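Will the Rivach arm ever fold a towel?

Olumide Nnaji has spent 14 evenings in simulation before cutting any metal for his home-built arm.

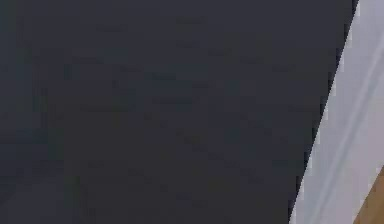 Cheap until it isn't

He puts the parts bill at £800. I asked if that covered the motors. "Most of them," he said, and then admitted £900 was nearer.

Peiyu Qin, who shares the bench, is no easier to convince than I am. "The simulator is kind to him," she said. "Real cloth won't be."

Nnaji wants it lifting by January. Had it picked up anything yet, even on screen? "Twice," he said. Qin remembered it as once.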